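Tabletop

A tabletop is the flat upper part of a table, on which people work, eat or put things. The word is used also for games and small machines which are made to stand on a table.

History

In old houses the top was often a loose board, laid over two trestles and taken away after the meal. Fixed tops became common later, when families had more rooms and did not need to clear the floor. In the town of Lockwood, the Grullenus workshop began in 1889 to sell tops separately from the legs, so that a buyer could replace a damaged one. The workshop had 8 joiners in its first year and made mostly kitchen tables.

Construction

A top of solid wood changes its width with the seasons, and for this reason it is not glued firmly to the frame. The joiner uses small wooden buttons or metal clips — these hold the top down but let it move. Long tops are sometimes made in two parts with a joint between them.

Surface

A shiny finish is easy to wipe, but it reflects the lamp and tires the eyes. A matte finish is preferred for desks and for drawing. Ashley Kershaw, in her handbook of household furniture, recommends pale colors for rooms with little daylight.
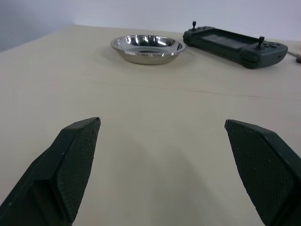
Care

The surface should be wiped with a soft damp cloth and then dried. Hot pots need a mat under them. Scratches in an oiled top can be sanded lightly and oiled again.

See also

Desk
Trestle table
Workbench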